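Salemholm Robotics Club » Project boards » Kitchen helper

Topic: Cabinet door task, do we keep it or drop it?

kvandijk
Posts: 2448
October 27, 2018

Starting a new topic for this so the parts order thread stays readable.

For those who missed the September meeting: the student team is building an arm that can take off a kitchen cabinet door and put it back on. Eduardo Baptista wrote the task sheet. The arm is Hivby, the same one we used for the bottle sorting project, with a new wrist. The plan is to collect people doing the job by hand first, label the steps, and work out which steps the arm can do alone.

The labeling is where we are stuck. We have 25 recordings done and the two groups have cut them up in different ways. One group has seven steps per door and the other has twelve. I can't merge those files.

flurby
Posts: 310

I'm in the twelve group. Seven is too few. "Move door to opening" hides all the regripping, and the regripping is what the arm is bad at.

lammers_j
Posts: 87

Seven group. We had twelve at first and dropped it. Two people labeling the same clip could not agree on where one grip ended and the next one started. With seven they agreed nearly every time. I would take fewer labels that match over a lot of labels that don't.

flurby
Posts: 310

They would match if the guide said what counts as a new grip. Ours does: a new grip starts when a finger leaves the panel. It's on page 2.

ebaptista
Posts: 1105

I wrote the sheet so I'll answer for it. The sheet says "hold the door in both hands and bring it to the opening." It doesn't say how to hold it. That was on purpose, I wanted to see what people did without being told. What they do is turn the panel edge-on, one hand gripping it by the face and the other lower down.

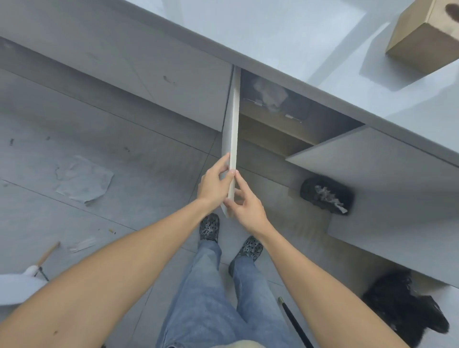 How heavy a door can the arm lift?

The wrist is set to stop at 3000 grams, and that includes the gripper.

ebaptista
Posts: 1105

Quoting myself there from the September notes, it keeps coming up. So the weight is fine for the small doors. My worry is the thin panel. Look at the lower hand, it's a pinch, thumb on one side and fingers on the other. Hivby can pinch. The upper hand has the fingers curled around the edge and we have nothing that does that.

lammers_j
Posts: 87

Then do it with one arm and a suction cup on the face. The fronts are flat and have no handles, a cup would hold fine.

kvandijk
Posts: 2448

We tried a cup on the bottle project and spent a month on leaks. I don't want to buy a pump again.

lammers_j
Posts: 87

Bottles are round. A flat door is a different case.

flurby
Posts: 310

I'm with Koen on the pump. Also the cup holds the face, and when you turn the door sideways the whole weight hangs off the cup. You'd need a second support at the bottom, and then you have two arms again.

mirror_pine
Posts: 19

New here, joined for the kitchen project. Can I ask about the floor? There's crumpled paper on the tiles and a black rod lying across them, and dark fuzzy things by the open door. Is the arm on wheels? If it is, I think the floor matters more than the grip.

ebaptista
Posts: 1105

Fixed base for this year. It gets clamped to a stand next to the cabinet, so the floor only matters for where the stand goes. Wheels are on the list for next year if the team wants them.

mirror_pine
Posts: 19

Thanks. Then one more. The inside of the cabinet is pretty dark compared to the door and the counter. Can the arm camera find the hinge brackets in there?

flurby
Posts: 310

Not well. In our tests it found the bracket when we put a lamp on the stand and lost it when we didn't. White door in front, shadow behind, the exposure goes to the door. I would like the lamp written into the rules so both groups use it.

kvandijk
Posts: 2448

Lamp is fine with me, put it in the guide.

Back to labels. My proposal: everyone uses the seven steps as the main track. The twelve group keeps its grip labels on a second track, same clips, separate file. The merge script only reads the main track.

lammers_j
Posts: 87

OK with that as long as nobody on our side has to fill in the second track.

flurby
Posts: 310

That means half the clips have no grip labels. The grips are the hard part of the task, so we'd be training on half the data for the hard part. I still think it's the wrong way round.

ebaptista
Posts: 1105

I agree with flurby on this, but I don't see the time for it before the demo. Flurby, could your group do the grip track on five of their clips? Then we can compare and see how much it helps.

flurby
Posts: 310

Five we can do. Send me the ones with the small doors.

kvandijk
Posts: 2448

Will upload them to the shared folder tonight. The old label files stay where they are, please don't rename anything in there.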